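Vallby Bone Conduction Headband
Item 562 - $106.00
In stock, ships from our Pumphrey warehouse

I've been wearing one of these for most of the winter now, so I get to write the page for it! My left ear has been close to useless since I was a kid, and I'd tried a couple of in-ear aids that mostly made my own chewing louder. The Vallby sits on the bone behind the ear and leaves the ear canal alone. It took me a few days to get the position right (further back than you'd think), and then I could follow a conversation across the kitchen table with the faucet running.

The band is soft and stretchy, and it comes in small and regular. I have a big head and the regular is fine. The sound processor clips on with a little click, and you can swap it to the other side if that suits you better. It weighs next to nothing, though I do take it off for naps.

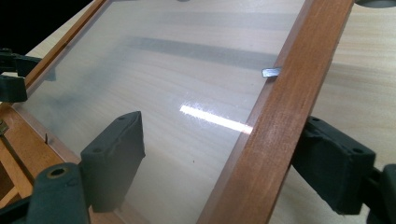 Battery life is where I'd been nervous. I get nearly 5 days out of a charge with the volume in the middle, less if I'm on the phone a lot. The charger is the same one Nasura uses for their neckloops, so if you already own one of those you can skip the box version and save a bit. Pairing with my phone was easy - pairing with my old TV was not, and I ended up buying the Flirkutden adapter (item 450, sold separately).

A few things I'd want to know before ordering. It isn't waterproof, so no showers and no pool. It won't do much for you if your inner ear is where the trouble is, so please talk to your audiologist first. And the beige shows makeup - get the gray!

In the box: headband, sound processor, charger, carry pouch, spare clip.

Returns are fine within the month if the band is clean. Page updated 25 February 2020.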